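Looking after your boxing kit at home

I've been going to the Hescombe gym for 8 years now, and for the first few of those my gloves smelt so bad that my sister made me keep them in the shed. So I've picked up a few tricks, mostly by getting it wrong first.

Gloves come out of the bag the minute I'm through the door. I open the cuffs right up, stuff each one with scrunched newspaper and leave them for 30 minutes, then swap the paper for fresh and stand them somewhere airy overnight. Never on a radiator! I did that one January and the leather cracked across both thumbs (86 quid, those were, and I'm still cross).

Hand wraps go in a mesh bag on a cool wash, with the Velcro done up or it'll grab everything else in the drum. Skip the softener. I own 4 pairs so there's always one dry.

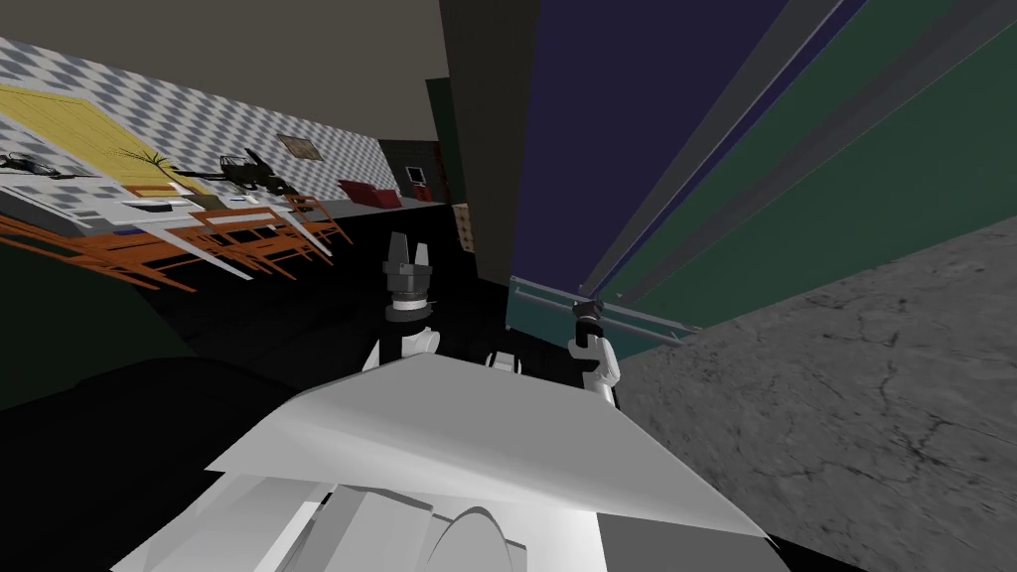

Teal cabinet with a pale rail along the top edge.

Gumshields want cold water and a soft toothbrush, and a drop of washing-up liquid if you can stand the taste afterwards. Hot water will warp them – Otis Boateng from my class boiled his by mistake and had to spar with it sitting sideways until he got a new one.

For headguards I use a barely damp cloth, then a dry one, and I do the chin strap as well as the padding. Boots get bicarb shaken in and left till morning. Knock it out over the bin, not the sink, and take the laces off now and then to wash with the wraps.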